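July 15, 2006 – Wullville cartulary, reading notes

Great morning! Folio 20 has a second hand in the margin, much smaller, correcting the rents owed to the abbey.

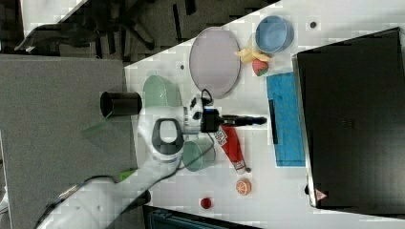
Celina thinks it's the cellarer. I lean toward a visiting clerk – the abbreviations look wrong for the house. Check against folio 70. 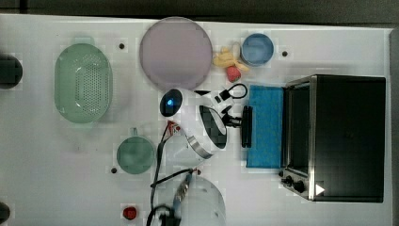

Shinji found the tithe dispute too, all 100 lines of it, and the monks lose!
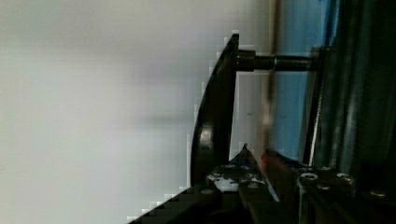
Still need a decent word for the curved stroke on this clerk's long s. It swells low down and narrows at the top, same outline as the glossy black plate on the gripper, so "blade s" for now. Mei-kuen to veto if she hates it.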